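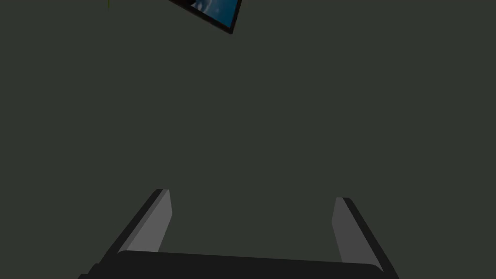
How long should a first short story be?

Keep it to 2000 words or under. A story that size can be drafted in a weekend and read aloud in one sitting, and most of the small magazines I send people to will take it.

Notes for the library talk, 22/11/2020
Brodie Tapsell
"Writing a village you made up"

Start with the question above because somebody always asks it first. Then go straight into the reading.

Read the opening of "The Well at Prinddale." Stop at the line where the sister puts the bucket down. Do not explain the bucket. Drink some water.

Part one - where the place came from

Prinddale started as a name on a piece of scrap paper. I liked the two d's. For a long time I had the name and no story. Then I wrote a page about a woman walking home with a debt she could not pay, and the road she was on needed to go somewhere.

I did not draw a map first. I know writers who do, and it works for them. I drew mine after the third draft, when I found that the mill was on both sides of the river.

Say what I knew before I began:
- the village had one road in
- people there did not forgive a late payment
- the rain came in October and the road went bad

Those three facts gave me most of the plot. The woman had to get home before the road closed, and the man she owed lived at the other end of it.

Part two - people in the place

A village in a story fills up fast. My first draft had a priest, a schoolteacher, two shopkeepers and a man who mended shoes. The editor at Zandano asked me what the second shopkeeper was for. I had no answer, so he went.

The family in the story is called Kanagaratnam. I am asked about that a lot. I grew up next door to people with long names that teachers shortened without asking, and I wanted a character whose name was written out in full every time. The copy editor queried it once and then left it alone.

Read the short bit here, page 2 of the handout, from "Her father counted the coins again." Go slower than feels right. Last time I rushed it and lost the back row.

Point to make after the reading: the father says very little. In the draft he had a speech about pride that ran for most of a page. I cut it down to one sentence, and then I gave that sentence to the daughter. If a character is explaining the story to the reader, try giving the line to somebody else and see if it still needs saying.

Part three - desire and walking

Love stories set in small places have a practical problem. Everyone sees everyone. If a young man follows a girl down the road, at least three people are watching, and one of them is her aunt. Use the aunt.

My own early attempts at this were bad. I described the girl from head to foot and gave her nothing to do. She had hair like a river and eyes like something else, I forget what. A reader in my old group asked what she wanted, and I went home annoyed and rewrote it. In the new version she is walking fast because she has left bread in the oven. He thinks she is running away from him. That misunderstanding carried the next four pages.

If time is short, skip to the exercise.

Exercise - ten minutes

Write up to 500 words. Two people walk along the same road and want different things from the end of it. One of them may not speak. Name the road, and leave the weather out unless it gets in somebody's way.

Ask for two readers. Wait longer than is comfortable before picking anyone. Thank them, say one thing that worked, and move on. No line edits in front of the room.

Part four - sending it out

Read the guidelines twice. Send one story at a time. Keep a list of what went where. "The Well at Prinddale" was turned down by several places before Zandano took it, and the version they took was shorter than the one I first sent.

Mention Clurero, the second book, only if asked. It is set on the coast, the draft is a mess, and I would like it finished by 2023. I can say that the aunt is in it.

Questions I expect

Do you use real people? Bits of them. A way of folding a letter, a cough. Never the whole person.

Do you plan the ending? I plan where everybody is standing. What they say comes later.

How do you know when to stop? When my changes are going back to what I had before.

Leave the signup sheet by the door. Collect the spare handouts and return the key to the front desk.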